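Wanted: deer stalkers, ex-stalkers and people who cook what they bring home

Quick call, as we're behind on this. The Stoswood Venison Study needs more people before the end of August. If you shoot deer, used to shoot deer, or regularly get given a haunch by someone who does - please read on.

What it's about

Where wild venison goes once it leaves the larder. Who gets it, who won't touch it, what ends up in the dog. Plenty written on why people hunt, very little on the freezer. We have 203 people signed up from the first call, nearly all men with a rifle and a long opinion (welcome, keep coming). Short on everyone else.

Who we want

Recreational stalkers, any species, any amount of experience. Novices fine.

People who gave it up. Especially you. Reasons are your own business unless you want to share them.

Households that eat wild deer but don't shoot. Partners, neighbours, grown-up children.

Small game dealers and butchers. Only a handful so far, all from the Pisomthorpe side.

Over 18s, living in the UK. You don't need to belong to a club or hold a certificate. Sorry, no commercial estates this time, that's a seperate piece of work under Milovan Petek and he'll put out his own call.

What you'd do

Keep a kitchen diary for one season. Paper or phone. What came in, how it was cut, who ate it. Blank weeks count, just write "nothing".

Two interviews, one at the start and one after the season closes. Yae Maruyama does most of these, by phone or at your place. Evenings are fine, she'll ring up to 9pm.

Optional: a written piece, up to 1,000 words, on one animal from the hill to the plate. Some will go in the Flumosen reader with your name on or off, as you like.

What you get

Travel paid if you come to us. Gift card after the second interview. Copy of the reader. A butchery day at Stoswood with Tyra Viklund - places limited, diary keepers get first pick.

The other stuff

We don't ask for ground locations or landowners names and we'd rather you left them out. Diaries are kept under a code. You can drop out whenever, no form to fill in. We aren't campaigning for or against anything and the interviews won't try to shift you. Ronja Strand handles complaints and isn't part of the research team.

How to join

Email Amarachi Omoregie at the study office. Put DIARY in the subject line. Say which group you're in, which county, and a good time to ring. No CV, no photos of heads please.

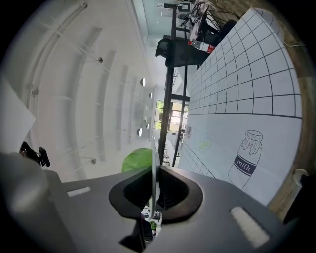 2 min read

Update: diaries now going out in batches so don't worry if yours is slow. Dealers and butchers, ask for the short version, it's the one with the Gallardo cover sheet. Same email as before.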